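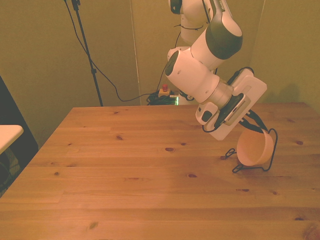 Why We Picked a Bowl and a Stand

Our assignment for the Clandcombe household design module was to take one thing that annoys people in a small kitchen and spend a term on it. I live in a shared flat with a counter the size of a tea tray, so my vote went to dish drying right away! My partner wanted to do spice jars. We argued over lunch, and the bowl won.

The question we ended up with was pretty simple: if you only own a few dishes, can a small wire stand do the job of a big drying rack? We called the project Bistberg, after the street where we had that lunch, and the name stuck even though it says nothing about bowls.

What We Looked At

We kept the setup plain. One deep bowl in a light orange color, smooth inside and out, and one black stand made of bent wire. The stand has low rails along the bottom and a tall curved piece at one side, so a bowl can sit tilted in it instead of flat on its rim. I like how little there is to it (my sketchbook has pages of much fancier versions, and none of them got built).

A big wooden table was our work surface the whole way through. We wanted room on every side of the stand, because on my own counter I can't tell if a stand is awkward or if I'm just bumping the toaster.

Putting the Bowl In

This part got way more of our attention than I expected. A deep bowl wants to go in at a slant, and the tall wire decides which slant that is. Holding it by the rim feels natural, but then you have to think about where the bottom of the bowl is headed while you lower it toward the rails.
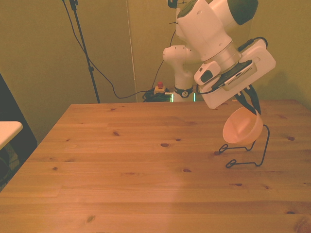 The little loops at the front work as feet, and I got fond of them. My first drawing had straight cut ends there, and our tutor at Ullach Hall circled them in red and wrote "tablecloth?" next to them. Fair point!

We also went back and forth on the tall wire. I thought it could be shorter, to fit under a low shelf. My partner thought a deep bowl needs something high to lean on. We left it tall for this report.

What's Left

We set aside 20 minutes at the end of each session for notes, and mine are mostly about plates, which we haven't touched yet. The next stage is due in April and has 2 parts: a plate with a wide rim, and a mug. I still have to redraw the side view before then.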